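Billar sim pack for tabletop arms, worth it?
Simulation > Paid assets and kits

tinbadger
Looking at the Billar pack, 2999 for the full license. One arm, perforated table, crates, dishes, small stuff to pick. Grabbed these from the trial, four views. Want opinons before August when the price changes.

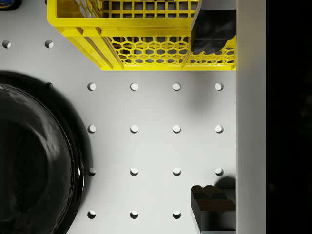
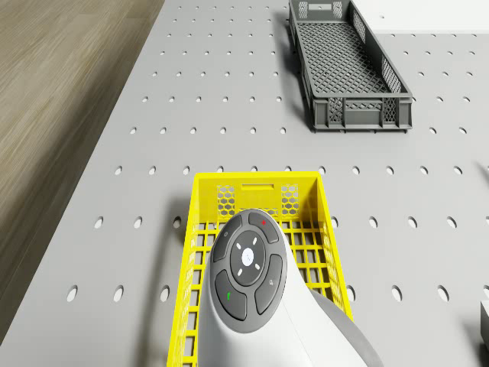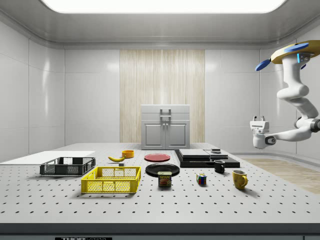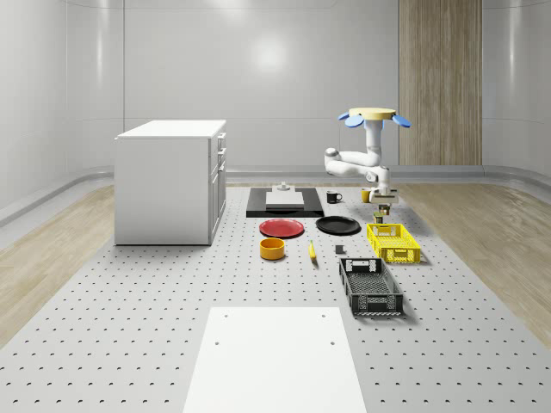 Re: Billar sim pack, worth it?

okra_77
Too much. Prilirora is 2445 and has more arms. Lattice crates look nice in yours tho, real mesh and not a texture. Shadows in the holes too, see the first one.

tinbadger
Prilirora wouldn't load my gripper. Two evenings gone. And I want the close view from above, like the first pic. Theirs is room view only.

halfstep
Disagree with okra, more arms = more junk to maintain. My worry is contact. Mesh crates are slow, I got up to 81 steps a second on the Kawaguchi bench scene. Did you time it?

tinbadger
not yet. will run it tonite

okra_77
Kawaguchi is a bad test, old solver. Ask Billar for the table-only license, 670 last I saw. Bring your own mugs.

halfstep
670 doesn't include the crates. Check the Plekero add-on first, same idea, crates sold seperately.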